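Stop telling grown siblings to share a phone plan

My brother Shota and I were on the same family plan for 3 years. Our mother set it up when I moved to Irkbridge, and the idea was that it would keep us close and save money. It saved a little money. I don't think it did anything for being close.

What it did was give us a bill to argue about. Every month one of us had used more data than the other, and every month there was a message asking who was going to pay the extra. Shota watches soccer on the bus. I send long voice notes. Neither of those is a crime, but by December we were only writing to each other when the bill came in.

People say that family should share things, and that splitting up a plan is cold. My aunt Setsuko said so to my face. I think she has it backward. Sharing is fine when you live in the same house and can settle it over dinner. When you live 261 miles apart, a shared bill is a chore with your brother's name on it.

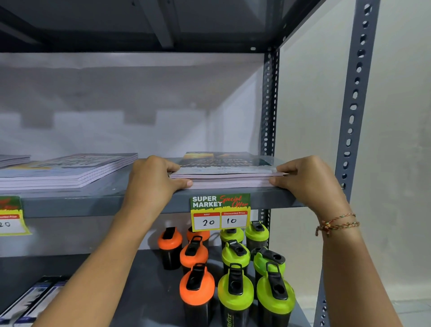 What changed when we split

I pay more now. Shota pays a bit less, and he was quick to point that out. But he called me last month for no reason at all and we talked for an hour about his landlord and a bad haircut. I can't remember the last time he did that before.

My cousin Rin still shares a plan with 4 relatives and says it works for them. Good. They also have one person who pays the whole thing and never mentions it, and most families don't have that person.

If you have a sister or brother in another town and the plan is up for renewal, get your own. Then call them.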